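September, late evening, tea going cold beside me

I have been meaning to write this down since supper and kept finding other things to do, so let me get to it before the details go soft. The replay tool works! Well, it works the way a new gate works, in that it opens and shuts and you have to lift it a little at the hinge. But after all those evenings of staring at log files I can finally scrub back and forth through a recorded run and see the tracked gripper pose and the camera picture moving together, and I sat there grinning at the screen like a kid with a new train set.

Barış had been telling me for weeks that the trouble was in the timing and I had been telling him for weeks that it was in the calibration, and of course he was the one who was right (Barış Karabulut, if I ever read this back when I'm old and have forgotten everybody's last name). The pose stream and the video were being stamped by two different clocks, and the loader I wrote back at Plurkstead simply took them at their word. I fixed the offset this morning and the tool tip stopped swimming around the marker. It sits right on the cube now, even when the wrist turns quickly. I had really thought that was noise in the tracker and had written a smoothing filter to hide it, a rather pretty one too, and I took it out after lunch with some regret.

We spent the afternoon on the coffee counter runs, which are the ones I care about most. Stirring sticks and sachets are thin, light things, and the planner has always been clumsy about them. It sees a cup and is perfectly happy, and then it plans a path straight through whatever is poking out of the top.

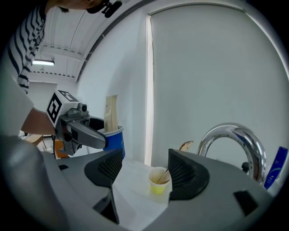 Coffee counter, two grippers, with the tall packet up in the blue cup and the stick across the yellow one.

I must have looked at that view for a good half hour. The left fin takes up so much of the picture, and the finger on the other gripper comes in so close to the blue cup, that I started to feel for the poor perception code. I've decided to mask our own fins out before the cup detector gets its turn. Merrick (the branch, I named it after the street I grew up on) already has a mask for the gray body, but I drew it by hand one rainy night and it stops short of the fins. I'd like to build a proper one from the gripper model this time, with the opening width fed in so that it moves when the fingers do.

The other thing I want is for the planner to treat a cup and whatever stands in it as one taller obstacle. Barış thinks we should keep them separate, for the day we ask it to pull the packet out, and we went round and round on that over the dishes. I think we can have both. Keep the separate objects in the world model and let the collision checker put a hull over the pair. He said fine, write it, and handed me a towel.

Numbers, so I have them somewhere besides the whiteboard: the run list for Clarnovano is 400 episodes, and the new loader got through the lot with 2 rejected. Both had gaps in the pose stream longer than I allow, and I'm leaving the limit where it is. I was tempted to stretch it and have a clean sheet, but I've done that before and paid for it at Curkham.

Still to do tomorrow: write the test for the clock offset before I forget how it broke, delete the old smoothing code from the config too, and ask Barış where he saved his notes on the hull idea. Mom called while I was typing this and I told her all about the clocks, and she asked if I was eating. There's soup left. I'm going to warm it up and go to bed.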